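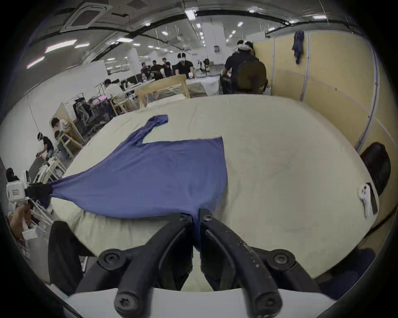
10/25/23 – shop notes, Drorkum kit (resin + die-cast, the big hull)

Started 9ish. Upper and lower hull halves out of the mold release bath, rinsed, left on the rack. Lower half has a warp at the stern, maybe a millimeter. Hot water and a flat plate, clamped. Second try took most of it out. Rest will have to be filler.

Seam work: 260 grit to knock down the flash, then 400. Do NOT go coarser on the saucer rim, the panel lines are shallow and I lost a bit of one last time. Rescribed it with the needle, ok from arms length.
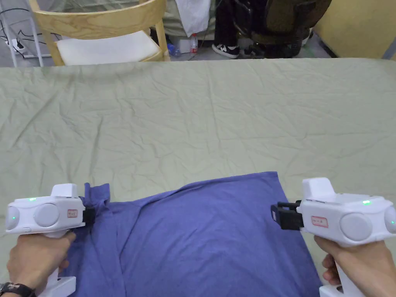
Die-cast keel still has pitting under the neck. Helmut says live with it, the decal covers half. Yulan wants it filled. Filled it.

Primer: Clesulik gray, two thin coats. First coat pebbled near the engine struts – too far away with the airbrush, or thinned wrong. Sanded back just that side. Second coat fine. Leave it overnight before anyone touches it, thats you Josué.

Parts check against the Bumatano sheet: 27 small parts listed, 19 in the bag. Missing ones are all on sprue C, so proabably the whole sprue never got packed. Reinaldo to write to them. Old Miranda kit has the same style of thruster caps, could cast copies if they drag their feet.
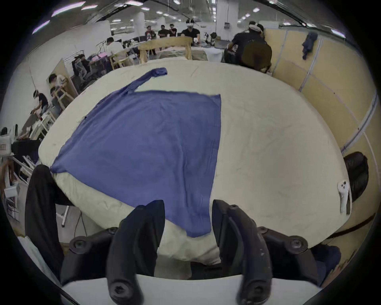 Stand – rod is a loose fit in the keel socket, ship droops at the nose. Brass sleeve? Benedito has tube in the drawer by the lathe. Measure the socket first, I forgot to.

Still to do
engine strut alignment jig
mask windows (new blade!!)
test the blue for the deflector on scrap
order more 400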